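How I plan a whole-career film marathon (and get to the end of it)

By Savvas Rallis
July 26, 2025

Every October I pick one actor and watch everything they ever did, or as near as I can get. Friends keep asking how I manage it without losing the plot, so I've finally written the method down.

Start with the full list of credits. Copy it into a spreadsheet, one row per title, with the year, the running time and the size of the part. Then add up the minutes. My last one was Pinda Moschos, who did mostly stage work and a long run of Sunday night dramas, and the total came to 2,237 minutes. That's a lot, but spread over a month it's really not so bad!

Next, cut. I drop voiceovers, anything where they play themselves, and guest spots under 3 minutes. Be a bit ruthless here, you can always put things back.

Now sort out snacks before you sort out anything else (I'm serious, a trip to the shop in the middle of a miniseries kills the mood). 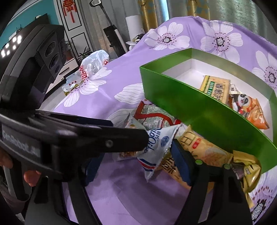
Snacks on the flowery bedspread

For the order, I don't go strictly by date. Early parts tend to be small, and three nights of "Second Policeman" will finish anyone off. I open with the one they're famous for, go back to the beginning, then carry on in order from there. When you reach the famous one again you can skip it or, if you're like me, watch it twice and spot all the bits you missed.

Long series need their own plan. Two episodes a night is my limit – after that I stop noticing the acting and just want to know who did it. I put a short film between series as a breather, ideally a comedy.
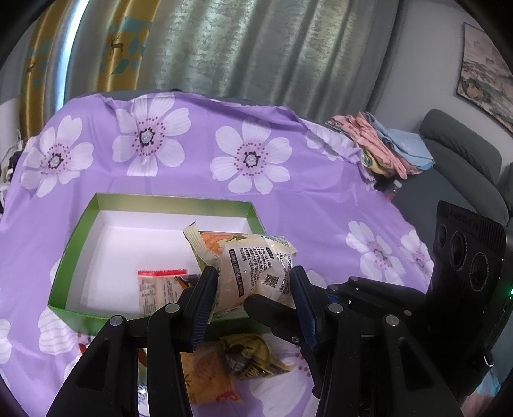 Finding the rarer stuff takes patience. I try the library first, then second-hand discs, then the Sornetti box sets, which are pricey but have proper subtitles. The one I still can't track down is Pedgate, a four-part serial about a canal boat murder. If you've got a copy, please shout!

Last thing: write two lines after each title, straight away, before bed. What they did well, and whether you'd watch it again. I've got around 200 of these notes now and they're my favourite part of the whole business. My note for the Moschos lighthouse film just says "great coat, terrible dog", and I stand by it.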